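About us

Plidum is a small software company in Vindthorpe. We write the part of a robot you never see: the code that works out where things are, decides what to do about them, and gets the arm there without knocking anything over. We don't build arms and we don't build grippers. We plug into the ones you already own, and we love doing it!

We started out with one tool, a motion planner called Bielecka. It was written over a long winter to solve a single annoying problem (two arms, one table, constant near misses) and it has been rewritten more times than we'd like to admit. The current version checks 200 possible paths before the arm sets off and picks the one with the most room to spare. If something moves into the way, it starts again from wherever the arm happens to be. Watching it change its mind halfway across a table is still one of the best bits of the job.

After the planner came Trultidetti, our perception library, and that is where most of our time goes now. A planner is only as good as what it's told, and the world is full of things that are hard to tell it about. Clear plastic is the worst. A depth camera looks at an empty drinks bottle and sees the surface behind it, or a hole, or a lump of noise that jumps around every time you ask. So we've spent many happy months on bottles and cans, piled up any old how, teaching the software to say how sure it is and to ask for a second look from another angle when it isn't.
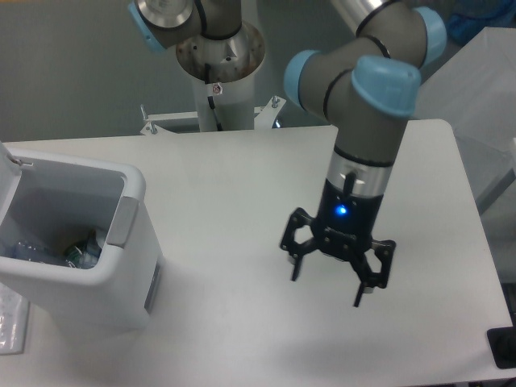
The team at Trultidetti's first pilot site wrote to us last August to say that what won them over was the logging, of all things. Every time the arm refused a grasp they could open the record and read why in a plain sentence, and their night shift had stopped ringing the engineers at three in the morning. We were chuffed with that. The logging had been the work of one stubborn fortnight and we'd half expected no one to open it.

There are 18 of us these days. Some came from games, some from mapping, one from church organ repair, and rather a lot from university labs where the demo worked beautifully until the visitors arrived. We share one long room above a bakery – the smell gets going at 5 am, which suits the early starters – with the robot lab on the ground floor behind it. Everyone who writes code here runs it on a real arm in their first week. Simulation is wonderful and we use it every day, but a simulated finger never gets stuck under the lip of a bin.

A few things about how we work. New releases go out every 20 working days. Before each one, the planner and the perception library have to get through 100 picks in a row on our own bench with no one touching the keyboard, and if pick 97 goes wrong we fix it and go back to the beginning. The bench notes, bad runs included, go to every customer along with the release.

Bielecka's core is free to download, with examples for three-finger and two-finger grippers and a guide that assumes you can write a little Python and not much else. Trultidetti is licensed per site. If you're at a school or a university, write to us first, as teaching licences cost nothing and we like hearing what students get up to with them.

The lab is open to visitors most afternoons from 2 pm. Bring something awkward for the arm to pick up!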